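Silvana Godoy
13 June 2024

Thread on the Prelell season two premiere party last night, for the people who asked. I was there as press, standing section, no plus one.

1/ The party was for the cast and their families, so there were a lot of kids. Doors at 6, screening at 7, cake at 8:30. The screening started at 7:40.

2/ Apolline Lacroix came first, with her son, who turned five in March. She wore a long mustard dress with sleeves and flat shoes. He wore a bow tie for the photo wall and had it in his pocket by the time they sat down.

3/ Jyoti Uniyal came in a navy pantsuit. Same one she wore to the Smits dinner last year, different earrings. I like that she repeats clothes. Her sister came with her and did most of the talking on the carpet.

4/ Madhu Srivastava skipped the carpet and used the side door. I know there are posts saying he wasn't there. He was there. He sat in row four and left after the cake.

5/ On the rumor that he and Apolline aren't speaking: they talked for several minutes by the coat check. I couldn't hear any of it and I'm not going to guess.

6/ The hall seats 783 and it was full. A few of us stood along the back wall for both episodes.

7/ No spoilers, but episode one picks up the morning after the wedding. Jyoti has the best scene, in the pharmacy. Episode two is slower and I checked the time twice.

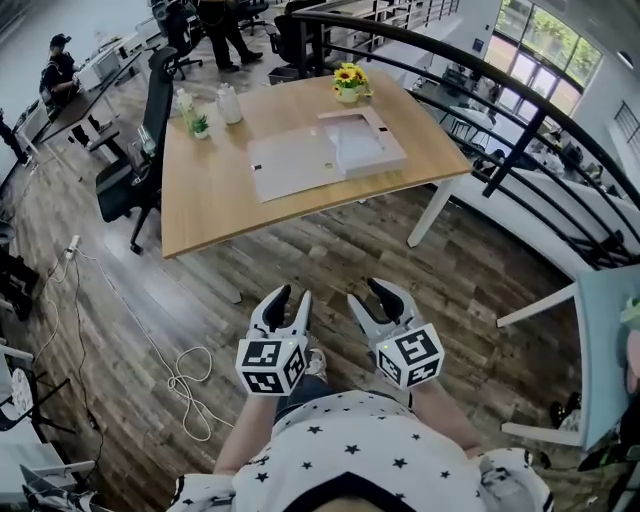 8/ Back to the party. The cake was three tiers with the show's lighthouse on top, made of sugar. Apolline's son asked for the lighthouse and got it. There is a video on her page if you want to see him carry it off - it has almost 3,000 comments already, most of them hearts.

9/ Savita Upadhyay, who created the show, gave a short speech. She thanked the crew before the cast, by department. She said season two took 364 days from the first day of shooting to the final edit. She did not say anything about season three.

10/ I asked her about season three afterward. She said "ask me when I've slept." Her publicist moved her along after that.

11/ Music was a string quartet until the cake and then a DJ. The quartet played the theme song twice. The DJ played it once, sped up, and the kids went wild for it.

12/ Food: small potato things, small fish things, a noodle station with a long line. The kids had their own table with fries. Several adults were eating from the kids' table, me included.

13/ Correction to something I posted last night. I said Jyoti's necklace was from Grirnumska. It was the bracelet. The necklace is her mother's, according to her sister. I've taken the old post down.

14/ A few of you asked about the gift bags. Press didn't get one. A guest let me look in hers: a candle, a mug with the lighthouse on it, a card for a free month of Brerkex, and a pair of socks.

15/ Someone asked if Madhu brought his new girlfriend. He came with his father. They had matching gray jackets and I don't think it was planned, because his father kept pointing it out to people.

16/ Apolline stayed until the end and posed with everyone who asked. Her son was asleep across two chairs by 10 with frosting on his sleeve.

17/ Both episodes go up tonight at 9 Eastern, then one a week. My full recap of the first one will be up tomorrow morning. I'm still working on the cast interviews, Jyoti's first and then Savita's if her office approves the quotes.

18/ Replies are open but please don't post how episode two ends. I've already had to hide four of them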